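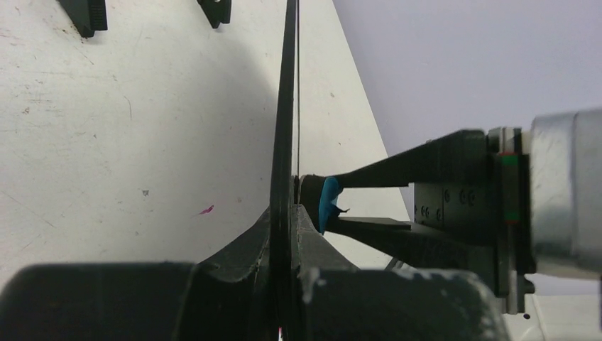
Scuffs, dark specks and a small streak of pink on a pale, worn surface.

Wear marks (household)

Wear marks are the scratches, stains, dents, rings and dull patches that a surface picks up through ordinary use. I've written most of the entries in the Surfaces and Finishes section of this encyclopedia, and I'll admit I've been looking forward to this one, partly because I own a kitchen table that could fill the whole page by itself. Dealers prefer the word patina when they like the marks and damage when they don't. I use "wear" for the lot.

Terms

A scuff sits on top of a finish and is usually material left behind by something else, such as rubber from a shoe heel. A scratch goes into the finish. A gouge goes through it. A bloom is the cloudy white patch you get under a hot mug or a wet vase, where moisture has got into the shellac or lacquer. People in the trade also say "ghost" for the clean shape left where a lamp or a toaster has stood for years (my favourite of all of them, and the hardest to get rid of!).

Crazing is a different thing again. It's a net of fine cracks in a glaze or an old varnish, and it comes from the coating and the thing underneath it moving at different rates. It gets lumped in with wear all the time, including in two earlier versions of this article, which were mine.

Causes

Grit does most of the work. Fine sand is harder than nearly every household finish, so wiping a dry, dusty table is a very gentle sanding, repeated daily. Around the coast it's worse, and anyone who has kept a beach shack will know the grey track that forms between the back door and the fridge.

Sunlight comes next. Cherry darkens, walnut fades, and pale plastics can go the colour of weak tea. Then there's cleaning itself. Cream cleansers and scourers take the gloss off laminate, and a dull surface holds dirt in all its tiny scratches, so it gets scrubbed harder, and off you go.

Dyes are a small category with a big following. Beetroot, turmeric, felt pens, nail varnish and hair colour all leave marks that outlast the memory of who made them. Turmeric does fade if you put the thing out in the sun, and I've rescued a couple of chopping boards that way.

Reading the marks

Margarida Nogueira's handbook Tables and Their People, published by the small Indthorpe press, is still the book I'd lend you first. She argues that wear gathers at the places where hands and feet naturally land, so you can often tell where a person sat, which hand they favoured and whether the table spent time against a wall. Her best chapter follows a refectory table from the Stellstead school, where 38 pupils' places could be picked out by the polish along the edge. She puts too much faith in knife marks, I reckon, but the chapter on drawer fronts is a beauty.

Faked wear has its own patterns. Chains and bags of bolts leave dents all over, including spots where no elbow ever rested. Genuine marks overlap, with old ones softened and filled with wax and newer ones still crisp.

Treatment

Bloom can sometimes be eased out with a little oil left on overnight. Scuffs often lift with a soft eraser. For scratches in lacquer, the Collemetti method (thin coats of tinted wax, buffed between each) takes 4 coats on a good day and 8 on my table. Solvents want real caution, and you should always try them on the underside first. I once took a patch of colour clean off a bedside cabinet the size of a biscuit.

Leaving the marks alone is a perfectly respectable choice, and it's mostly what I do now.

See also: Crazing; French polish; Kalogeropoulos wax; Laminate; Ring stains

Last revised June 2020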